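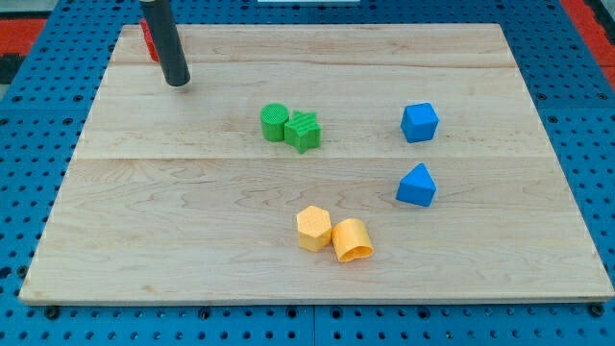 Figure 7.1 A maple board made of joined planks, resting on a perforated blue work surface. Look for the seam that crosses the board a little below the middle.

Chapter 7
Reading a Board: Grain, Seams, and Edges

If you have worked your way through the first six chapters, you have by now measured, marked, and cut a good many pieces of wood, and you may feel that you know the material fairly well. I hope you do! In this chapter, though, I would like us to slow down and spend some time simply looking. A board will tell you a good deal about itself before you ever pick up a tool, and most of the trouble that students bring to my bench in the second half of the course began with a board that was never properly looked at.

Let us start with the maple in Figure 7.1. Maple has a reputation for being plain, and from across the room it can seem so, all cream and tan with very little going on. Come closer and you find soft brown lines that wander and wave along the surface, and here and there a streak a good deal darker than its neighbors. Beginners sometimes take these streaks for dirt and try to sand them away (I did this myself, on the lid of a blanket chest, and went through a whole afternoon and most of a packet of paper before I gave up). Mineral streaks are part of the wood and often run deep. You will learn to place them where you want them, or to turn them to the underside where they can keep to themselves.

Then there are the seams. Wide boards cut from a single tree are costly, and they like to cup as the seasons change, so most of the wide panels you will handle are made of narrower planks glued edge to edge. A good seam can be surprisingly shy. One may show clearly, where the wavy lines of one plank meet a neighbor that doesn't match, while another on the same panel is so faint that you have to tilt your head to catch it. Run a fingernail across it as well. Your finger will often find a small ridge that your eye has passed over.

Last of all, look at the edges. End grain is where the cut fibers stand open, like the ends of a bundle of drinking straws, and it behaves quite differently from the face of the board. It drinks up oil and stain, it wants a sharper blade, and it sands slowly. We will give it a section of its own.

What you will learn in this chapter

How to tell face grain, edge grain, and end grain apart
How to find the seams in a glued panel and judge whether they are sound
How to choose the better face of a board
How to flatten and smooth a panel by hand, starting with 70 grit and finishing with 400
How to apply a first coat of oil to maple without blotches

Words to know

Face grain, end grain, edge joint, cupping, mineral streak, raised grain

Before you begin

Find a glued wooden panel at home. A cutting board will do nicely, and so will a shelf or the top of an old side table. Set it on a flat surface near a window, preferably early in the morning or late in the afternoon, when the light comes in low across the wood. Draw the panel in your notebook and mark every seam you can find, using a solid line for the ones that are plain to see and a dotted line for the ones you are unsure of. Keep the drawing – we will come back to it in the exercises on page 214.

7.1 Three Kinds of Surface

Every rectangular board has six sides, but a woodworker thinks of them as three pairs. The two broad sides are the faces, and these are what people will see and touch in the finished piece. The two long, narrow sides are the edges. The two short ones, where the saw has gone straight across the fibers, are the ends. We will take the faces first.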